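Kitchen table

From Ploma, the household reference

A kitchen table is a table kept in or next to a kitchen and used for both preparing food and eating it. Differs from a dining table mainly in where it stands and how hard it gets used. Usually smaller, plainer, easier to wipe. In many homes it's the only table, so it also does for homework, mail, sewing, bills, repairs and sitting around talking.

Contents
Name
History
Size and shape
Tops
Seating and storage
Use in food preparation
Care
Trerkthorpe tables
See also

Name

The term is used loosely. Older household inventories often just say "table" or "board", with the room given. "Work table" and "deal table" both turn up for the same piece of furniture, deal being a cheap softwood. "Breakfast table" normally means something smaller again. A table on wheels is generally called a trolley or cart even when people eat at it.

History

In one-room houses there was no kitchen table as such, only the table. Boards on trestles were common as they could be taken down after the meal and leaned on a wall. Fixed legs came in gradually. Once larger houses had seperate kitchens the table there belonged to the cook, and the family ate somewhere else. Heavy, unpainted, scrubbed daily.

Smaller houses and flats of the twentieth century brought the eating back into the kitchen. Tables with metal legs and coloured laminate tops sold very well, often as a set with chairs in matching vinyl. Extension leaves, drop sides. Built-in benches and islands later took over some of the work, and in newer homes the kitchen table may have shifted into an open eating area with no wall between it and the stove. Still called the kitchen table by most owners.

Size and shape

Rectangular is most common. Round tables suit tight rooms and have no corners to catch a hip on, but they're awkward to push against a wall. Square tables seat 2 or four. Drop-leaf tables have one or both sides hinged.

Height is fairly standard so that ordinary chairs fit. This is low for chopping, which is why many cooks stand at the counter for knife work and use the table for shelling peas, rolling pastry, anything done sitting down. A top 1000 mm across is a common small size. Rooms need space behind each chair for someone to get up, often forgotten when buying.

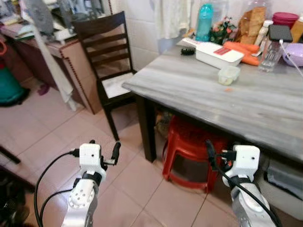

Marble-patterned kitchen table, red plastic stool underneath.

Tops

Solid wood. The traditional choice. Takes knocks, can be sanded back, marks with heat and water. Pale woods were scrubbed with sand or soda, darker ones oiled or waxed.

Laminate. Thin decorative sheet glued on a board. Cheap, light, easy to wipe. Edges are the weak point, once water gets in the board swells and there's no real fix.

Stone. Marble, granite. Cold, good for pastry, heavy. Marble is etched by lemon juice and vinegar. Patterned imitations are far more common than the real thing, in every shade from near white to charcoal.

Glass. Shows every fingermark. Loud.

Enamelled metal. Popular for a time, chips at the corners and then rusts. Old ones are collected.

Oilcloth or a wipeable plastic cloth over any of these is normal in many homes and protects the top underneath, though grit trapped under the cloth will scratch.

Seating and storage

Chairs, benches or stools. Benches fit more children per side. Stools without backs slide right under the top and leave the floor clear, and plastic ones often stack. The space below the table gets used as storage in small kitchens: sacks of rice or potatoes, boxes, small appliances, pet bowls. Some tables have a shallow drawer at one end for cutlery, string and so on. Drawers tend to stick in humid weather.

Use in food preparation

Rolling, mixing, filling, sorting. Dough is kneaded on the bare top where it's smooth enough, otherwise on a board or cloth. A damp tea towel under a board stops it creeping.

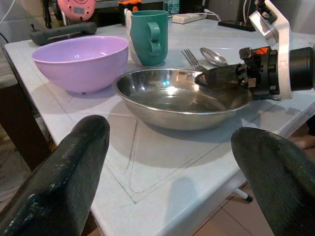
Table work is mostly done out of bowls, and the bowl affects how comfortable the table is to use. Deep ones put the rim too high for a seated person. Elbows up, sore shoulders. Shallow ones are better for sorting beans, dressing salad or holding things already chopped, and the stainless steel kind with a rolled rim, as shown, is a good match for a hard smooth table since the rounded edge is kind to the fingers. They do slide. Ceramic bowls stay put more but chip, and plastic holds grease. Nested sets save cupboard room. Whatever is used, it's usual to keep the messy bowl well in from the edge, and a raised rim along the front of the table is handy for stopping spills before they reach the floor.

Care

Wipe after each use, dry along joins and edges. Hot pans go on a trivet. Tighten leg bolts every so often as a wobble only gets worse. Felt pads under the legs on tile or timber floors, replaced when they harden. Wax for wood, plain soapy water for nearly everything else. Scouring powder dulls laminate for good.

Trerkthorpe tables

A regional type, made at Trerkthorpe by the Ernetti works. Plain rectangular frame, 5 stretchers, one drawer. The best known model was the Jia, listed in the trade catalogue as number 2256 and sold flat with the legs packed inside the frame. New catalogues were issued each May. Later examples have a thinner top and no drawer runners, and are thought less of. Reproductions are often missing the middle strecher.

See also

Breakfast bar
Drop-leaf table
Kitchen island
Oilcloth
Trestle table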